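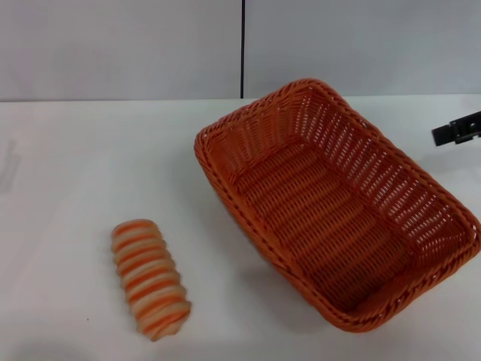 An orange woven basket.

Weavers wanted, also people who have never woven anything

Nadside Basket Project is looking for people to take part in a spring and summer of making, testing and arguing about baskets. Starts in March. Two sorts of places going, paid and unpaid, both explained further down so please read to the end before emailing. Last year half the emails asked things that were on the page.

What it is

We have a long low building at the bottom of Grønli, past the chapel, with a yard, a soaking trough and a willow bed that has finally got going after two bad winters. Gudrun Fagerlund has run weaving evenings here for years. Now we have a bit of money to do something bigger, which is to get the old Nadside patterns made again by as many different hands as we can, and written down properly while there are still people who remember them.

There are 9 patterns we know of. Potato basket, egg basket, two kinds of bread basket, the herring one, the peat one (enormous, bring a friend), the cradle, the lidded one that everybody's aunt kept buttons in, and a flat tray that Gudrun says is for drying plums and Eilif says is for nothing of the kind. Some we have good old pieces to copy from. The herring one we have half of.

What we want is to see what happens when a beginner follows written instructions for each of these. Where do you get stuck. Which words make no sense. How long did it take, what did your hands feel like after. The instructions get rewritten and the next person has a go. By autumn there should be a book, or at least a fat pamphlet, and everyone who took part gets a copy and their name in the back if they want it there.

Who we want

120 participants over the season. Not all at once, the room would burst.

You can be:
- a complete beginner. Most places are for beginners
- someone who did a weekend course once and has forgotten it
- an experienced weaver from somewhere else, who'll find our way of doing a border odd
- left-handed. Please, more left-handers, the old instructions are hopeless for them
- sixteen or over. Under eighteen needs a signed form from a parent, ask us for it

You need to be able to sit or stand at a bench for a couple of hours with breaks. Benches are different heights and there's a set of chairs with arms. If your grip isn't strong tell us, we have softer cane and want to know how the patterns go with it. Sharp knives are involved. Willow gets under the nails. Wear something you don't mind getting wet.

You do not need tools. You do not need to be local, though there's no money for travel for the unpaid places, sorry.

What you'd do

Each participant does one pattern, start to finish, over three sessions. Sessions are two and a half hours. First one is base and stakes, second is the sides, third is the border and handle if it has one. People who are quick finish early and can help strip willow or go home.

You'll get the written instructions and a notebook. Write in the notebook. Scribble on the instructions. Rude remarks are fine, Ebbe Åberg, who is putting the text together, has heard them all by now and wrote a few himself. At the end of each session there's tea and a short chat with whoever is running it, ten minutes or so, and notes are taken. We don't film anybody and we don't record voices.

You keep your basket. If it's a shape we haven't got a good one of we may ask to borrow it for drawing, and you can say no.

Sessions

Saturday mornings, 10 till 12.30
Saturday afternoons, 2 till 4.30
Two weekday evenings, 6.30 till 9, days to be settled once we know who's coming

Tell us which suits and give a second choice. Afternoons fill up first. Evening sessions are quieter and better lit than you'd think, we had new lamps put in.

Your three sessions should be within five weeks of each other, otherwise the thing dries out and you have to soak it again and the stakes go brittle. One missed session can be swapped. Two and we'll give the place to somebody on the list.

The paid places

Now the actual jobs. There are two.

1. Session leader, part time, March to end of September

Runs the Saturday sessions and one of the evenings. Must be able to weave at least a round base, a randing and slewing side and one decent border without looking it up. Doesn't have to know our patterns, Gudrun will take you through all of them in the first fortnight, you'll be paid for that. Patience more important than speed. The hard bit is keeping your hands in your pockets: if someone goes wrong because the instructions are bad we need them to go wrong, and you write it down, and THEN you help.

Also: setting up, soaking the rods ahead of the session (they need days, not hours, for brown willow with bark on), sweeping, locking up.

2. Willow and workshop assistant, part time, same dates

Outdoors and in. Cutting is over by the time you start but there's sorting, bundling, tying, stripping for white, boiling for buff, weeding the bed, more weeding, keeping the trough clean, fetching from the store. You'd be working mostly with Flynn Tapsell, who looks after the bed and the yard. Needs someone fairly fit who doesn't mind weather. No weaving needed, though by July you will be doing it whether you meant to or not. Driving licence useful, the van is a manual.

Rates and hours for both are in the information sheet, which we send out to anyone who asks. Holiday pay on top. Lunch on Saturdays is on us, it's soup.

There is also a small budget for two experienced visiting makers, a fixed fee of 2,000 each plus a room in the village, for one working week in the summer. Currency and dates in the info sheet. For this we'd like people with a tradition of their own who'll take one of our patterns apart and tell us how it compares. Magdalini Giannakopoulos is coming for the first of these weeks to work on the egg basket, so that leaves one open.

Materials and so on

All willow and cane provided. Most of ours is grown here, with some dyed cane bought in for the bread baskets as the old ones had colour in the borders. Any allergies to dyes, tell us. The buff rods have a smell when wet, quite strong, a bit like tea. Some people can't stand it.

Dogs no, except assistance dogs. Last dog ate a cradle handle.

Parking in the yard for eight or so cars, otherwise by the chapel. Step-free from the yard door, not from the road door. Toilet is accessible. Buses stop at the Asitz turning, then it's a ten minute walk downhill. Uphill going home.

How to apply

For a participant place: send us your name, age if under eighteen, which sessions you can do, left or right handed, and whether you've woven before. Two or three lines is plenty. No need to tell us why you want to. If there is a pattern you have your heart set on say so, but no promises, we have to spread people out. Everyone wants the egg basket. Hardly anyone asks for peat.

For the jobs: a letter, one page, and the name of someone who has worked with you. For session leader also two or three photos of things you've made, finished or not. A mended basket counts. Please don't send the baskets themselves, we've nowhere to keep them and the post is dreadful.

For the visiting maker: a letter and photos as above, and which pattern you'd want and why.

Post or email both fine. Mark it clearly, PARTICIPANT or LEADER or ASSISTANT or VISITOR, becuase it all lands in the same tray. Eilif Lie opens it and will write back to everyone, within a fortnight usually, slower if the willow's being delivered.

Job interviews will be on a Saturday at the workshop. An hour, some talk and some work at the bench. Assistants get shown the bed and asked to tie a bolt. Travel to interview is paid.

Participant places are given out in the order we get them, with a few held back for left-handers and for people in Grønli and Flellau who haven't got email. If you know someone like that, print this out and take it round to them. Paper forms are on the counter at the Flellau shop too.

Already took part last autumn in the trial? You can apply agian, for a different pattern. Please bring your old notebook back if it is still at your house. We are missing several.

Questions to Eilif, mornings are best, by phone. He won't hear it in the afternoon, he's out in the yard.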